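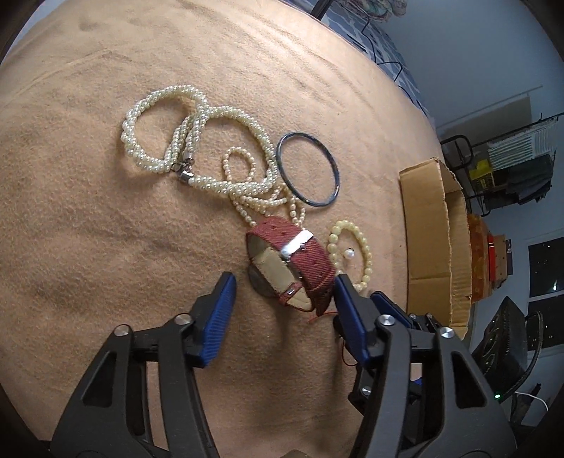 Pearls, dark bangle, red-strapped watch and beaded bracelet on the peach blanket.

Home | Journal | Household | Letters | Search

The Annual Review of the Jewelry

By Yetunde Idahosa
23 December 2021

The annual review of the jewelry in this household has been completed, and the results are set out below. Readers who followed the linen closet review in March will be familiar with the method. It was established by my late aunt, who kept an insurance ledger for the family home in Illden, and I have continued it with small changes.

The purpose of the review is to confirm what is in the house, to note its condition and to decide where each piece will be kept for the coming year. The ledger at present contains 33 entries. It does not include the two wedding rings, which are worn daily, or anything belonging to my husband, Bello Uzor, who maintains that he owns no jewelry and has a drawer of cuff links.

The work was carried out on the peach fleece blanket. A hard table was used in earlier years and was found unsuitable. Beads roll on a table and the sound of a watch case meeting wood is unpleasant to everyone. Fleece holds a round object where it is placed. The blanket does show every smudge, and it has been added to the laundry list accordingly.

Necklaces

The twisted pearl necklace remains the principal item in the ledger. It is made up of many strands of small cream-white beads, wound together into a thick rope, with a silver-colored clasp. It was given to me by my aunt with the instruction that it should be worn and should not be "saved for a funeral." I have observed this instruction unevenly. It was worn twice this year, both times to dinners at the home of the Shehu family, where it was admired by the grandmother and pulled by the baby.

Twisted necklaces present a particular difficulty in storage. If the rope is allowed to relax, the strands separate and any other necklace in the vicinity will find its way among them. The single strand, whose beads are slightly larger and creamier, had once again become involved with it. The two should be separated with the clasp closed, working from the loosest part of the tangle toward the tightest. Nothing should be pulled. The procedure takes considerably longer than one expects, and I recommend that it be done seated.

The ledger now states that the two necklaces are to be kept apart. It stated the same thing last year.

The Watch

The watch with the red woven strap is classed as an item for repair. The strap is brick red on the outside with a pale cream leather lining, and it has been much complimented. It has also begun to shed. A loose red thread hangs from the lower end, and I would ask members of the household not to cut it, however strong the temptation. My experience with woven straps is that one snipped thread is followed by several more.

A quotation was requested from Otard, the repair counter on the second floor of the old arcade. A replacement strap was offered at $42, fitted. The counter did not have a red one. The alternatives were black, tan and a gray described on the card as "storm," and after some consideration I declined all three. The watch will continue in use with its present strap until the buckle end gives cause for concern, at which time the matter will be reopened.

Bangles and Bracelets

The thin dark bangle is in good order. It is recorded in the ledger as blue-green, an entry disputed by Bello, who regards it as black. The entry stands. It is a plain glossy ring with nothing to catch on a sleeve, and it is the one piece that I put on without thinking about the rest of my clothing.

The yellow-cream beaded stretch bracelet, with its small white charm, was bought at a church sale. Stretch cord has a limited life, and this bracelet has been restrung once already, at my own desk and with mixed success. One bead was lost under the radiator during that repair and has never been recovered. The finished bracelet is therefore slightly tighter than the original. I consider the fit improved.

Readers have written to ask whether such inexpensive pieces belong in a ledger with the pearls. The position of this household is that they do. The full collection was last valued at a little over $2,000, and nearly all of that sum rests on a handful of pieces. The remainder would not interest an insurer. They are nonetheless the pieces most often worn, most often lent to nieces and most often left in coat pockets, and a ledger that ignored them would be a poor record of what is in the house.

The Box

For the past four years, the smaller pieces have been kept in a padded case sold under the name Gullex. The case was handsome on the outside and badly divided on the inside, with a great many narrow slots for rings and no place at all for a bracelet. It has been passed on to my sister, who owns a great many rings.

In its place I propose a plain cardboard box. It is brown, rectangular and without a lid, and its upper edges are rough. A dark seam crosses the bottom, and there are strips of clear tape inside. There is a small tear near the rim on one side. I am aware that it is not attractive – Bello has offered to cover it in paper, and the offer is under review.

The advantage of an open box is that everything in it can be seen from the doorway of the room. The white beaded bracelets need space to lie in a loose ring, as do the pink beads, and neither can be pressed into a slot without strain on the cord. A shallow layer of cotton is to be laid over the tape first, as beads should not be stored in contact with adhesive.
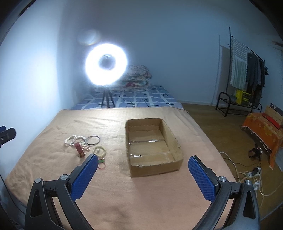 Arrangements for the Coming Year

The box will be kept on the upper shelf of the bedroom closet, away from the window. The twisted necklace will lie in it alone, on the side nearest the wall. The single strand will go into a cloth pouch. The watch will remain on the dresser with the items in daily use.

Pieces lent to nieces are to be written on the card inside the closet door, with the name of the borrower. Earrings will be reviewed separately, as two are without partners and the search has not been concluded.

The ledger itself is now on page 246 and the binding is weak. A second volume has been ordered. Suggestions on the cleaning of fleece may be left in the comments.

Filed under: Household Records, Jewelry, Storage

Contact | © Yetunde Idahosa | Back to top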